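Open Day at Flernidis: The Bedroom Station

Photos and notes from the visit of 8/25/22

In August our small club was invited to see how the people at Flernidis teach the picking of everyday objects. I had expected a big hall with fences and yellow lines on the floor. What we found was several ordinary rooms, furnished like in a home, and in each room some people working quietly with grippers in their hands.

Our guide for the day was Afonso Pinheiro. He has worked on the project from its first month and he was very patient with our questions, also with the ones we asked two times. The visit was planned for 80 minutes but we stayed longer, and we were a group of 33 persons, so we went into the rooms in turns. I am sorry for the members who had to wait in the corridor. The coffee there was good, I was told.

The Bedroom Station

I liked this room the most. The work is done on the bed, with a patterned bedspread and small things from a shop or from a child's room lying on it. The person holds the gripper, closes it on one object, lifts it and brings it to another place. Then comes the next object. It looks easy when you watch it for one minute. After ten minutes I understood that it needs a calm hand and good concentration.

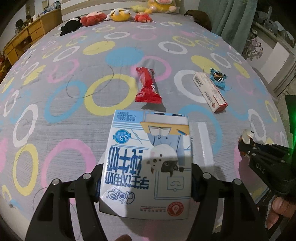
A milk carton in the jaws, held upside down. The label says 200mL.

Mr. Pinheiro explained to us that cartons are one of the objects they like to use for training new people. If you press too much, the sides go in. If you press too little, the carton turns between the fingers. One lady from our group asked if it matters that the object is held the wrong way up. He answered that for this exercise it does not matter — the people take the object how they find it, and a person at home also does so.

We also learned that a bed is more difficult than a table. A table stays flat. A bed gives way under the object, and the cloth can come between the fingers together with the thing you want to take. I had never thought about this before, although I make my bed every morning.

The toys at the far end stayed in our memory too. My daughter, who came with me, wanted to know if they also get picked up. They do, but on other days, said Mr. Pinheiro. Soft toys have their own list.

Next to the room there is a small board where the sessions are written. Each object on the list gets 4 tries, and after this the person makes a short pause and shakes out the hands. I asked if it is tiring. One young man said that the arm gets used to it in the first week, but the eyes need more time.

After this we could try it. I was nervous, because many people were looking. My first object was a wrapped sweet and I lost it immediately. My second try was better. Talpur, the team which looks after the rooms, had prepared a practice corner for the guests, so we did not disturb the real work.

One more picture from the bedroom. A tall box is a good lesson, we were told. It should stay straight from the moment you take it, and a small turn of the wrist is enough to make it lean. In this one the dark green box stands upright between the blue pads, with the barcode near the top, and many other packages are lying on the bedspread.

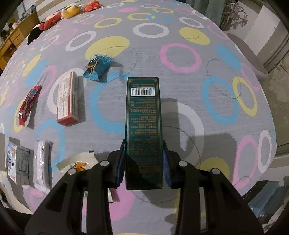
Before You Visit

The next open day is not fixed yet. Groups can write to the Poreck office, and they answer in a few days. Please say how many persons will come and if there are children among them. Children are welcome in the rooms, but they should stay beside an adult.

Wear shoes that you can take off easily. Large bags stay at the entrance. The Pavon building has two doors and the bell works only on the left one — we were standing at the right one for a good while.

Many thanks to Mr. Pinheiro and to everybody who let us look over their shoulder.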